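Second-hand 90mm lens for indoor dressage - am I daft?

Posted 10/8/21 in Kit and Settings

Hello all, hoping someone can stop me wasting my money. I've been taking pictures at our local dressage evenings at Nestness for two seasons, just for the riders really, and they've asked if I'd cover the winter league properly. The indoor school there is horribly dim once the sun goes down and my kit zoom only gives me brown mush. I've seen a used 90mm lens for £229 which opens up nice and wide, but it's a fixed length so I can't zoom in when they're down the far end. Would you go for it, or save up for a proper fast zoom? I can stand at B or in the corner by the judge's box. No flash allowed, obviously!
Mabuza_mare

I'd buy it. I shot a whole winter with one fixed lens and all it means is that you stop chasing them round the arena. Pick your spot, wait for them to come to you and let the far end go. In a long arena I'd stand at B, and you'll get the medium trot coming across the diagonal towards you if you turn a bit. Get down low as well, kneeling if your knees are up to it, because from standing height the horses' legs look stumpy and the owners do notice (ask me how I know).

Set the shutter first. I wouldn't go slower than 1/500 for trot and canter, you can get away with less in walk. Then let the ISO go wherever it wants. Grain is fine, blurred legs aren't.

Do ask the seller about the focus though - some older ones hunt like mad in poor light and you'll miss the moment every time.
Thulani Venter

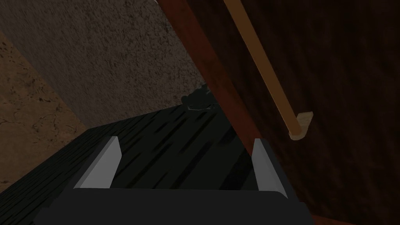

One more thing I forgot, the white balance. Lights in those schools are often a mix of old and new tubes, so a grey horse goes green on one rein and orange on the other. Shoot raw and fix it at home. And learn the test! I keep the sheet in my pocket and it helps more than any lens.
Thulani Venter

get the zoom, you'll only end up buying it later. I had 3 fixed ones and sold the lot
Fluller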